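Search this guide Enter a keyword Go

Section 4: Fitting Memory in a Desktop Tower

We have tried to write this section for the person who has never opened a computer before, so if you have done this plenty of times, please bear with us (or skip ahead to step 5, where the memory comes in). Give yourself a clear stretch of table and 15 minutes or so without the phone ringing. Our thanks to Dymphna Coughlan and Fadi Zein, who read the first draft and told us kindly where we had gone too fast.

Before you begin

Shut the computer down from the menu, switch it off at the wall, and unplug every cable from the back. Then press the power button once more and hold it for a few seconds.

CAUTION: Never open the power supply itself. It is the closed metal box with the vents, and there is nothing inside it for you to adjust.

1. Lay the tower on its side with the removable panel facing up, and take the panel off. Put the screws in a cup or a saucer where they can't roll away.

2. Touch a bare metal part of the case before you reach for anything on the board. Do this again whenever you have walked off and come back, especially if you have a carpet underfoot.

3. Have a good look around and find the memory slots. They are long and narrow, they sit side by side, and they have a small latch at the end. Your board may have them in one bank or in two, with the processor socket in between. 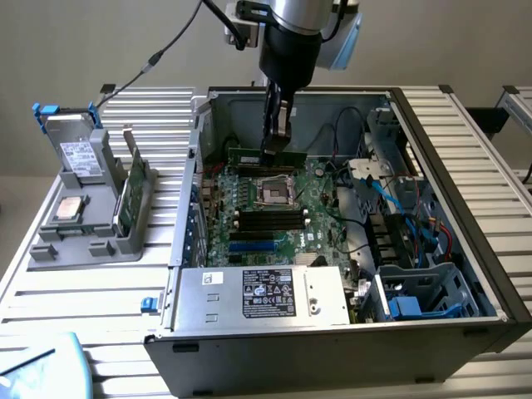 Memory module held over the board, with the case on its side.

NOTE: If your processor is out as well, please keep your fingers, sleeves and tools away from the open socket. The contacts are very fine, and a bent one is a sad way to end an afternoon.

4. Check that you haven't mixed up the memory slots with the expansion slots, which take graphics and network cards. The easiest clue is the row of metal covers at the back of the case — expansion slots line up with those covers, and memory slots don't. Move any loose wires gently aside, but leave them plugged in. 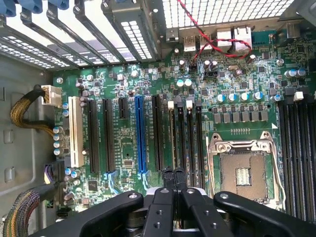 5. Open the latches on the slot you want to use. Push each one outward with a fingertip until it leans away from the slot. Light pressure is plenty.

6. Hold the module by its edges and match the notch in its lower edge with the little bump in the slot. If they don't line up, turn the module end for end and try again.

7. Press straight down, evenly at both ends, until the latches close. It takes a firmer push than most people expect — go slowly, and stop if the board bends.

8. Fill the slots in the order given in the chart for your computer. With two banks, matching modules usually have to go in as pairs, and the chart will tell you which slots belong together.

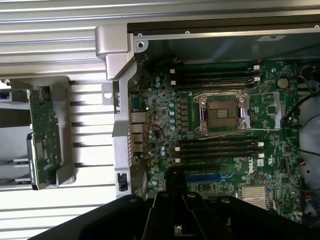
Two banks of memory slots, one on each side of the processor socket.

9. Look over the cables one last time, put the panel back, and stand the tower up before you plug it in.

Section revised April 2020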